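Andik Small Things - keys and other bits handled on a table

Data card, README and notes all in one file. Sorry, no time to split it.
Kept by Kobina Odoi. Labels checked by Anca Cârstea.
Last touched 2025-12-16

What's in it

Short clips and stills of small household things being picked up, held, turned, passed across, put down. Keys mostly. Then whatever else turns up in a hall drawer or a coat pocket. One table, dark red-brown marble look with pale veins.
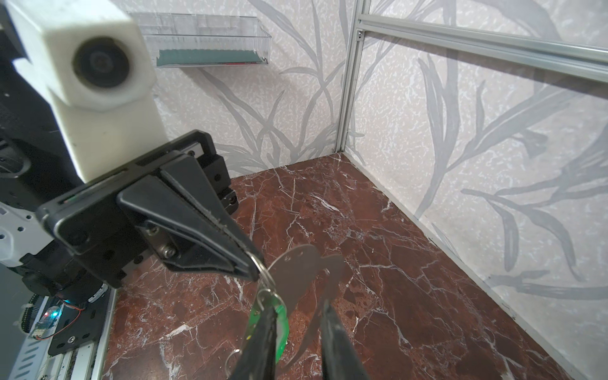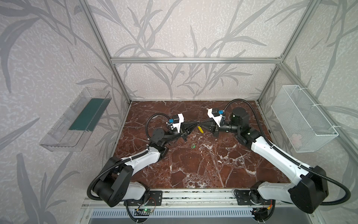 Clips in this release: 2485. Each has one main thing in it, sometimes a second. Where there are two, the main one is the one being handled, not the bigger one.

Why keys

Keys are awkward. A bunch never hangs the same way twice, the ring slides, a tag swings round and hides what's under it. A single key flat on a hard top is nearly worse, nothing to get hold of. We wanted plenty of both. The earlier Londard set had blocks and cups and not much that dangled, so people kept asking.

Folders

clips - the video, one file per go
stills - single pictures, taken out of the clips
labels - one text file per clip, same name as the clip
lists - which clips go in which split
old - ignore, will be deleted

Labels

Plain words, lower case. What the thing is, what's done with it, how it ended.

thing: keys, ring, tag, key cover, small yellow thing, other
action: pick up, hold, turn, pass over, put down, drop
ended: done, part done, dropped, unclear

"unclear" is a proper label, please don't filter it out and then write to say some clips are missing. If neither of us could tell from the clip it gets unclear.

"small yellow thing" stays as it is. Anca wanted a better name, I wanted a better name, we could not agree on one and it's in too many files now.

Colours only go in when there's no doubt. See-through plastic is a pain for this - the same key cover can look one green near the light and another further off. We write "green" and leave it.

A bunch counts as one thing. Ring, keys, tag and cover together is "keys". Only use "tag" or "key cover" when it's off the ring, or when the label is for a still and you can see it plainly.

Splits

Training and test lists are in lists. A given bunch of keys is only ever in one of them, so you won't meet the same tag on both sides. There is also a tiny list of 100 clips for trying your code out before you download the lot. Start with that. Really.

How the things were laid out

Put down by hand before each go. Keys get a shake first so they land differently. Nothing taped down, nothing propped up. After 10 goes the thing gets swapped for another, or sooner if we got bored.

Wipe the table between swaps. Fingerprints show up badly on a shiny top and we found a whole batch in October where you could tell which thing was coming from the smears. Those clips are out.

Known problems

- Shine. Polished top, so some clips have bright patches, and metal rings can vanish into them for a moment.
- Views from close up lose part of the thing a lot of the time. Use the wider view to see where it is on the table.
- Two views of the same go may start a little apart. Line them up yourself, the label file gives the offset where we know it.
- A thin ring against the white veins is hard to see. Outlines there are a bit generous.
- "pass over" and "hold" get muddled when both sides have the thing at once. Rule is: if it changes over before the end of the clip it's pass over, otherwise hold. Not every early label follows this, Anca is working backwards thruogh them.
- Some labels say "key" where they mean "keys". Treat as the same.

Not in it

No coins, no cards, no anything with a name or address on. Real door keys were left out too, these are old cut ones and spares from a locksmith's scrap tin. No sound.

Changes

Lis - first version, keys only, stills only
Hondex - this one. Clips added, other small things added, splits redone. Don't mix lists from Lis with this, the numbering changed.

To do

- finish the pass over / hold fixes
- more single keys, still short of those
- a plain mat as a second surface, so there's something without veins
- rename the lists so they sort properly
- delete old (Kobina)

Using it

Free for teaching and research. Anything sold, ask first. If you cut it down and pass it on, keep this file with it and say what you took out. Name it as Andik Small Things, Hondex version, Odoi and Cârstea.

Wrong label? Send the clip name and what you think it should be. One line is fine, a list is better, please no screenshots of spreadsheets. Anca goes thorugh them in batches so you might not hear back straight away.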